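Two socks and one table

The woman who runs the mending room at Ginine asked me not to write her name. "Write about the socks," she said. "The socks are more interesting than me." So I will write about the socks.

Ginine is a small laundry and repair shop behind the old market hall in Solís. People bring shirts, curtains and coats, but what she likes best is to sort and pair socks. She has done it for 11 years. When I visited her in January, she was already at work and she did not stop while we talked.

I asked how she begins. "First I make the table clear," she answered. "Then I take only a few things at a time. If you put the whole basket on the table, you will look at it for one hour and be tired before you start."

She is quite strict about gray socks. Black ones, she told me, are easy, because everybody knows they are difficult and pays attention. With gray, people believe that they see a pair when they have only two socks of the same color.

"I put the toes in the same direction," she said. "Then I look at the heel. The heel does not lie. If one heel sits higher than the other, they are not brother and sister, they are cousins."

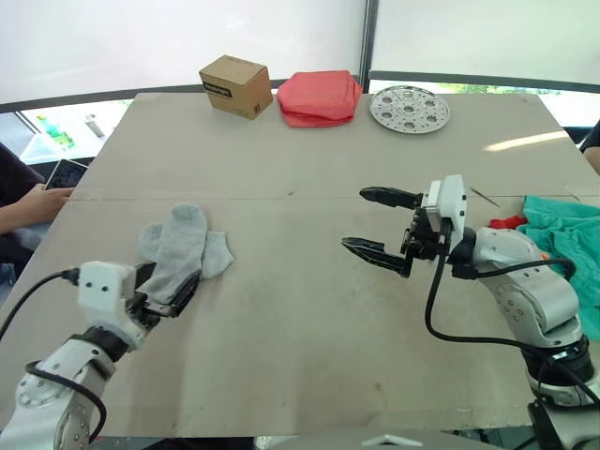 A sock that is bigger than its partner gives her the most trouble. Sometimes one has been washed hot and the other was lost under a bed, and after three or four months they are no longer the same size. I wanted to know if she still puts such socks together. She thought for a moment. "For a child, yes. For a man who walks all day, no. He will feel it in the shoe."

The table itself she bought from the school in Surnen when it closed. It is beige and has many marks, and there is a seam across the top. I asked if the seam catches the fabric. "With wool, sometimes. With cotton, never. I pass my hand over it in the morning and I know."

She does not roll the socks into a ball, as my mother did. She lays one on the other and folds them once, and she says that the cuff stays good for much longer in this way. The single ones go into a drawer, where they wait six months. After that she cuts them and uses them for cleaning the windows.

Before I left, I asked what people at home should do differently. "Buy five pairs, all the same," she said. "But please do not tell my customers."

She then asked me to show her my own socks. They were cousins.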